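Your questions about the Olier eel count, answered

I run the sums for the eel survey on the river Olier, and the same questions land in my inbox every spring, so I've finally put them all on one page.
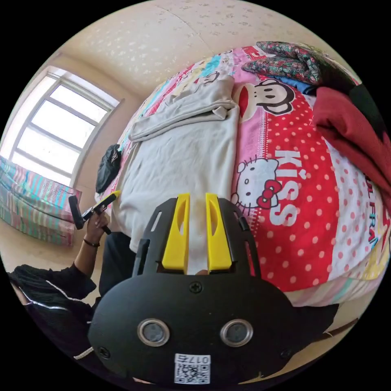 I'll add to it when new ones come in. If you only want the dates and where to park, those go round in the newsletter, so you can stop reading now (but do stay, eels are brilliant).

What are you counting, exactly?

European eels. Mostly the little ones, called elvers, which come in from the sea and start working their way up the Olier from April onwards. We also measure the bigger yellow eels that live in the side channels, and in autumn we try to catch a few silver eels on their way back out. Silver eels are the grown-ups heading off to breed, and they're by far the hardest to get hold of.

How do you catch the elvers?

With a trap at the Akier weir. It's a ramp covered in bristles, a bit like a doormat, with water trickling down it. Elvers love climbing anything damp and rough, so they wriggle up the ramp and drop into a tank at the top. Every morning someone tips the tank out through a fine net, counts what's in there, and lets the elvers go on the upstream side of the weir. So they've had a lift past a thing they'd otherwise struggle with, and we get a number. Everybody wins!

How many were there last season?

We had 1649 through the Akier trap. The season before that it was 1172. Before you get excited (I did, I rang my sister), please read the next answer.

So the eels are recovering?

I don't know. I'd love to say yes. The trouble is that a trap count is a count of elvers that used the trap, and lots of things change how many do that. If the river is high, they can get over the side of the weir without bothering with our ramp at all. If it's cold they sit tight further down. The year of the lower count had a miserable chilly spring with a lot of rain, which could easily explain the whole gap without there being one more or one fewer eel in the river.

What I can do is look at the count alongside the water temperature and the flow, and ask how odd each year looks once those are allowed for. When I do that, the two years come out pretty similar. I need quite a few more springs before I'd put my name to a trend.

Could you not just count them all?

Sadly not. Elvers are see-through when they first arrive, they move at night, and the Olier is brown for half the year. Any number you see for a whole river is worked out from a much smaller number that somebody did count. Nothing wrong with that, it's what my job is, but it does mean every total comes with a range either side of it, and the range is often embarrassingly wide.

How do you work out the range, then?

For the yellow eels we use what's called mark and recapture, and it's simpler than it sounds. You catch a batch of eels, give each one a harmless mark, and let them go. A couple of weeks later you go back and catch another batch. If lots of the second batch have marks, there probably aren't that many eels in the channel. If hardly any do, there are probably loads and you only met a few of them.

In the Carrasco channel last summer we marked 57 eels. When we went back we found some of ours mixed in with plenty we'd never met, and that put the channel at over 300. I say "over" because the calculation gives a low end I trust and a high end I really don't. It depends heavily on a handful of recaptured eels, and if just two or three more had blundered into the nets the top figure would have dropped like a stone.

Doesn't that assume the eels behave themselves?

Yes, and they don't. The method assumes that marked eels mix back in with the rest, that none of them wander off, and that being caught once doesn't make an eel any harder to catch again. I have my doubts about that last one. An eel that has spent an evening in a net might reasonably decide to avoid nets. If that's going on, we find fewer marked eels than we should and our estimate comes out too high.

The other way round is possible too. Our nets are baited for part of the season, and an eel that got a free meal may come straight back for another! Then we'd see too many marks and guess too low. I've tried the sums with both kinds of eel and the answer shifts more than I'd like.

How big do they get?

Ours are mostly the length of my forearm or a bit longer. Every year I get sent a story about a monster, usually one that was seen from a bridge and usually at dusk. I don't doubt that people see large eels. I do doubt the lengths. Water plays tricks on you, a moving eel is a terrible thing to measure by eye, and a big one makes such an impression that it tends to grow on the walk home. I've done it myself. I once told everyone about an enormous female we'd netted and then had to look at my own notebook.

The measured record is the only one I use. An eel goes in the damp gutter (a length of ordinary plastic guttering with a ruler stuck inside), she's encouraged to lie straight, and we read off the number before she changes her mind.

You said "she". Are they all female?

The big ones nearly always are. Males stay small and leave for the sea earlier. Eels don't start out as one or the other, either. It gets settled as they grow, and how crowded the water is seems to have something to do with it. Places packed with eels tend to turn out more males. There's still a fair bit of arguing about why, and I stay out of it.

How old are they?

It varies hugely. A male might spend less than ten years in fresh water, while a female can easily be there for twenty or more before she sets off. You can't tell from the length, because growth depends so much on food and warmth. The reliable way is to look at the rings in a tiny ear bone, a bit like a tree, but you need a dead eel for that. We don't kill any for the survey. If one is found dead we'll have the ear bones, thank you, and otherwise we live without knowing.

Where do they go to breed?

The Sargasso Sea, on the far side of the Atlantic. That's where the smallest larvae have been found, and tagged adults have been followed most of the way there. What hasn't been seen is wild eels spawning. I find that wonderful. They're an animal you can find in a ditch behind a supermarket, and we still haven't watched them do it.

Is it true they can cross land?

For short distances, yes, on a wet night. They can take in oxygen through their skin as long as it stays damp, so a soggy field between two ponds isn't much of a barrier. They turn up in the old brick pits at Stuller, which have no stream going in or out that I've ever found. I'd like to do a proper survey there but we haven't got permission yet, so please don't go in on your own.

Does handling hurt them?

We're careful. Hands are wet, nets are knotless, and marking is done in a shaded tub by someone with the training and the paperwork. Eels have a thick coat of slime that protects them from infection and you don't want to rub it off. You also won't get it off your sleeves, so wear something old.

Can I come and help?

Please do! The trap needs emptying every morning from April until the end of summer, and it takes less than an hour when it's quiet. You don't need any experience. You do need to be all right with an early start (we aim for 7 am), steep steps, and a form to fill in with cold fingers.

One thing I beg of everybody: if the tank is empty, write down a nought. A blank on the form could mean no elvers, or it could mean the trap was blocked, or that you overslept. To me those are completely different, and I've lost whole weeks of data to blanks. A nought is a proper result and I'm always glad to have it.

Can I bring children?

Yes, as long as they stay with you and wear a life jacket near the weir. We've got small ones in the shed. They usually turn out to be better at counting elvers than the adults are.

I caught an eel while fishing. What should I do?

Put it back, please, as gently and as quickly as you can. European eels are critically endangered. If the hook is deep, cut the line close to it and don't go digging. A damp cloth helps you keep hold, and laying the eel on its back sometimes calms it down. Then send me the place and a rough size. I'll log it separately from the survey figures, marked as a sighting.

Why don't your figures match the ones on the Akier notice board?

The board gets updated by hand through the season from the morning forms. Mine come out later, after I've chased up the illegible ones and thrown out days when the pump had failed. If they disagree, go with mine, and if you think mine are wrong then write and tell me. Somebody did last year and they were right, I'd counted one page twice.

Can I have the data?

Of course. Ask and I'll send you the spreadsheet, along with the notes on which days the trap wasn't working. Please read the notes first!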